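Desk Tidiers Wanted for the Ferna Home Sorting Study

Posted 27/07/2022 by Aranka Pálfi

Hi! I'm looking for people who have too much stuff on their desks. If you own a drawer you can't quite close, or a pile of paper you keep moving from one end of the table to the other, I would love to hear from you.

I've been running Ferna with Nikau Pearce since January, and we're trying to learn how people put small everyday things away when they're given a table, a bin and no instructions. Do you start with the paper or the little bits? Do you fold a sheet to make it fit, or let it curl up and hope for the best? (I'm a curler. Nikau can't stand it.)

We need 44 people for this round. You'd come in for one session of 60 minutes, sort a tableful of things any way you like, and then have a chat with me or Enikő Dudás over coffee. You don't have to be neat. We had plenty of neat people last time, so messy ones, please step forward!

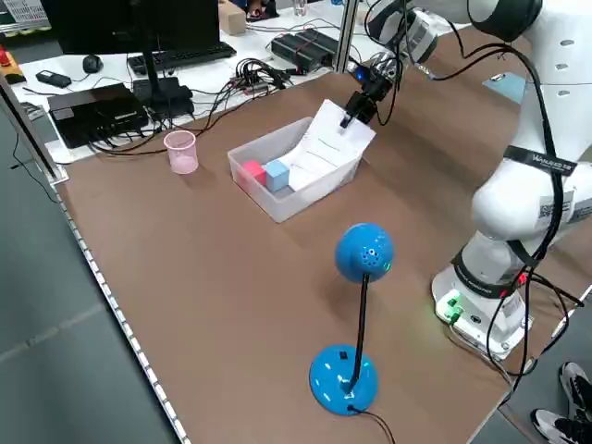
Paper in the bin with two small cubes, pink cup and blue lamp alongside.

Nothing you'll handle is heavy or breakable. It's mostly paper, cups, small blocks and the odd lamp, the sort of thing that ends up next to a keyboard and stays there for months. If there's something from your own desk that drives you crazy, bring it along and we'll add it to the pile (my mother's button tin has been through this more times than I can count).

What I'd like from you:
You're 18 or older.
You can sit or stand at a table for an hour, with breaks whenever you want them.
You're happy to talk out loud while you sort, even if it's only muttering.
You haven't taken part in a Ferna session before.

Pay is 44 dollars for the session, handed over before you leave, and we cover bus fare too.
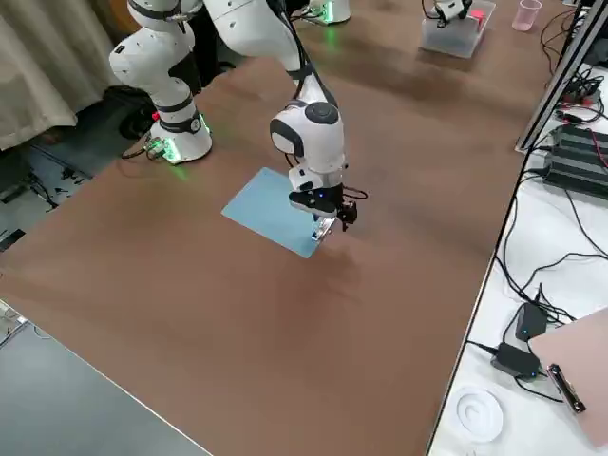
Paper gets its own short round at the end, and it's the part I look forward to most. I give you loose sheets and ask you to find each one a home, and people get so inventive! One sheet might be lying diagonally across the brown tabletop, like the light-blue one, and I've seen folks square it up before they do anything else, while others just scoop it up by a corner and go. Both are great. I want to hear what you were thinking.

To sign up, ask for Piroska Sipos at the Ferna front desk or leave your name and a phone number on the sheet by the door. Tell her whether mornings or evenings suit you and she'll call you back with a time. Groups are kept to 8 a day, so if you and a friend want to come together, say so early.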